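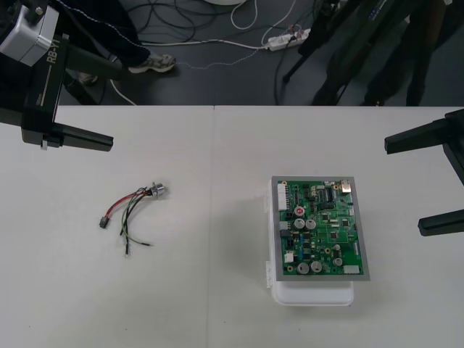
Cable work was the part of the Skurel open day I nearly skipped, and I'm so glad I didn't! I went in June with my friend Chrysanthi Sarantis, mostly for the old presses in the front hall, and we ended up spending the better part of the morning upstairs, where they make small wire harnesses. I had never given a harness a thought before. It's a bundle of wires with the right ends on it, made so that whoever builds the machine can plug it in and move on. The one lying on the white table had a round silver connector at one end, with a red and a black wire running off together to a little black plug, and then green, yellow and black ones hanging loose with short bare or tinned tips. I must have looked at it for ten minutes.

Our guide was Catríona Nic Aodha, who trained on the floor before she took over the cable room, and she let us ask anything. Why do some wires get a plug and others just an end? The loose ones go into screw terminals at the customer's site, she told us, and every site is a bit different, so they leave some length to play with. She showed us how the wires are cut and stripped, and how each one is fixed to its own pin at the back of the connector – fiddly work, and very quiet. A new person gets 8 weeks at the bench before their pieces go out the door. The room turns out almost 700 harnesses in a good week, and each one gets a tug test and an electrical test.

Then we got to try it! You pick a wire, strip the end, set the pin and squeeze the crimping tool until it lets go. Chrysanthi's first one held. I needed three goes, and the third was still a bit crooked, but it passed the tug test and I have it on my key ring now.

Downstairs there was coffee and a very good plum cake. The presses were fine, though louder than I like. If you go, take the stairs first and do the cable room while it's still calm – by 11 the line was out to the landing. Parking is behind the building, and the side gate is the one they leave open.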